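4.2 Dropouts in the shared rehearsal rooms

The second group of measurements was made in the rehearsal rooms at Ellivcombe, where several wireless microphone systems are used at the same time behind thin walls. We wanted to know if the results from the quiet hall (Section 4.1) remain valid when the neighbouring rooms are occupied. The receivers were Tollero units with two antennas, and the handheld transmitters were the Brøndum type described in Section 3. All transmitters had fresh batteries at the start of each session.

In total we recorded 3,000 short speech passages. Of these, 1,452 were made with the neighbouring rooms in use and the rest with the rooms closed. A dropout was counted when the audio signal was muted by the receiver for longer than 38 milliseconds. Shorter gaps were kept in the log but they are not included in the analysis, as our listeners could not hear them in a reliable way.

The position of the receiver had a larger influence than we expected. When it was placed on the floor behind the loudspeaker, dropouts appeared in almost every session. When it was lifted to the height of the table, most of them disappeared - also in the sessions with the other rooms occupied. The choice of frequency was less important, provided that the scan was repeated before each session. 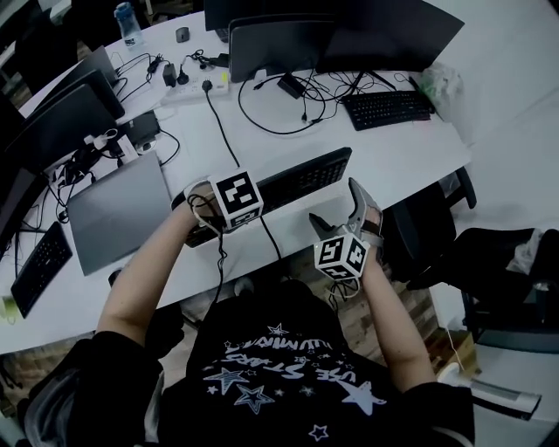
Figure 6. Work at the desk, seen from above.

A difficulty remains with the way singers hold the microphone. If the hand covers the lower end of the transmitter, the antenna is partly shielded and the signal at the receiver becomes weaker. We did not give the singers any instruction about this, so the effect is mixed with the effect of distance. The Flulik software, which we used for the logging, stores only the signal level and the time, and it is therefore not possible to separate the two effects afterwards. The tests in March were repeated with a fixed stand, and they are reported in Section 4.3.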